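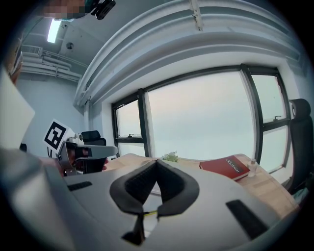

Archiv > Mailinglisten > Greifer und Handhabung > Beitrag

Drucken | Per E-Mail senden

Betreff: Re: Vergleich der handgeführten Greifer, Stand der Erprobung
Datum: 7. Dezember 2021

Sehr geehrte Damen und Herren,

zu der Anfrage aus der Arbeitsgruppe Vinwood nehmen wir wie folgt Stellung.

> Die Arbeitsgruppe bittet um Mitteilung, welche Fingerausführung
> für die zweite Erprobungsphase vorgesehen ist und ob die
> Markerkarten am Greifer verbleiben. Ferner ist zu klären, ob die
> im August vereinbarte Zahl der Durchgänge weiterhin gilt.

Zur Fingerausführung: Verglichen wurden die schwarzen, schaumgepolsterten Finger mit gerippter Innenfläche und die unbeschichteten Finger des Typs Sanside. Je Ausführung liegen 495 Durchgänge vor. Mit den gepolsterten Fingern gingen 18 Gegenstände beim Anheben verloren, mit den unbeschichteten 96. Die zweite Phase wird daher ausschließlich mit der gepolsterten Ausführung durchgeführt. Bei schmalen Glasflaschen ist der Unterschied gering; eine gesonderte Auswertung folgt.

Zu den Markerkarten: Die weiße Karte mit quadratischem Schwarz-Weiß-Marker bleibt oberhalb des Greifers montiert. Eine Verkleinerung des Markers wird nicht befürwortet, da die Lageschätzung bei Gegenlicht vom Fenster bereits jetzt an ihre Grenze stößt. Kabel sind seitlich so zu führen, dass sie den Marker in keiner Handhaltung verdecken.

Zur Zahl der Durchgänge: Die Vereinbarung vom August gilt fort. Die Arbeiten werden auf vier Bedienpersonen verteilt. Werden zwei Greifer gleichzeitig im selben Raum eingesetzt, ist dies im Protokoll zu vermerken.

Der von Herrn Głowacki vorgeschlagene Wechsel der Steuerung auf das Modell Pilia wird zurückgestellt, bis die Zeitstempel beider Geräte nachweislich übereinstimmen. Die hierzu erforderlichen Messdaten sind bislang nicht vollständig eingegangen.

Rückfragen bitten wir über die Liste zu stellen.

Mit freundlichen Grüßen
Gemma D'Amico
Koordination Greifererprobung

Zuletzt aktualisiert: am Tag der Veröffentlichung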